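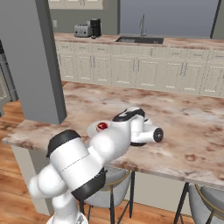 Figura 2. El brazo sobre la isla de la cocina simulada, con la pinza vacía.

3.1. La cocina antes que el taller

Lo primero que montamos en Skimik fue la simulación, y menos mal, porque el brazo de verdad todavía andaba en piezas sobre el banco del taller compartido. Ildikó Fülöp quería empezar por una mesa lisa; yo me empeñé en una cocina entera (cabezonería mía, lo reconozco). La encimera de la isla, clara y llena de vetas marrones y óxido, nos venía de perlas para fastidiar al detector de bordes, y los dos taburetes metidos debajo nos obligaron a pensar por dónde podía bajar el codo. ¡Cuánto peleamos con ese codo!

Lanzamos 4,000 trayectorias hacia el fregadero y el planificador abandonó en 203. Wendell Pruitt las repasó una a una y vio que casi todas morían en el giro de la muñeca, así que recortamos el límite de esa articulación a mano, sin mucha teoría, y repetimos la tanda con la misma semilla. Los valores finales están en la tabla del apartado siguiente.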